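Turnari, Book Two: The Salt Apothecary, by Wian Shezi

Content: Poisonings (several), one amputation, mild swearing in two languages, no kissing, though a lot of people stand very close together in doorways. Shelved as YA. Spoilers for book one, because there's no way around them.

So, Moodley is not dead. If you threw book one across the room in September, as I did, you can go and pick it up. She fell off the lighthouse, she was fished out by smugglers, and now she's apprenticed to the worst apothecary in Turnari, a man who labels nothing and tastes everything. The plague is still going, the Duke is still lying about it, and there are 24 days until the harbor gates close for good.

I liked the apothecary chapters best. Shezi clearly enjoys a fussy procedure, and there's a long stretch in the middle where Moodley ruins batch after batch of fever tonic while her master naps under the counter.
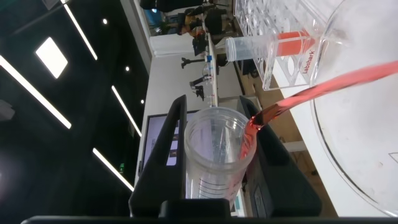
My daughter, who is 13 and wants more sword fights, called this part "the homework." I would have read another hundred pages of it. When the tonic finally comes out right, Moodley has to decide who gets the only bottle, and her choice made me properly angry for a day and a half.

The trouble is Giveo. He was a fun rat of a thief in the first book, and here he has become Brooding. He broods on a roof, he broods in a boat, and on page 228 he broods inside a barrel, which I admit I hadn't seen before. Every time the plot gets up some speed we cut back to him remembering his brother. We know about the brother. We were there.

The map is also no help. It shows a city of 1,000 bridges and names four of them, none of which anybody crosses.
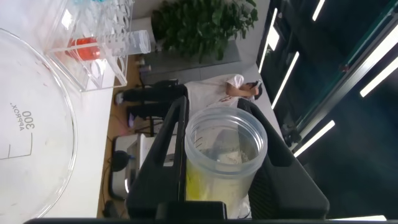 Clear plastic cup and a large glass beaker.

Still, the last third moves. The gate sequence is tense, the Duke gets a comeuppance I didn't see coming, and the final chapter ends on a cliffhanger – an actual cliff this time, so at least Shezi is varying the scenery. I'd put it half a star below the first one.

I listened to parts of it in the car, too. Fidelina Rengifo reads the audiobook and gives the apothecary a voice like a drain clearing, and she very nearly makes Giveo bearable.

Three and a half stars. Fine for most sixth graders, unless they're squeamish about feet.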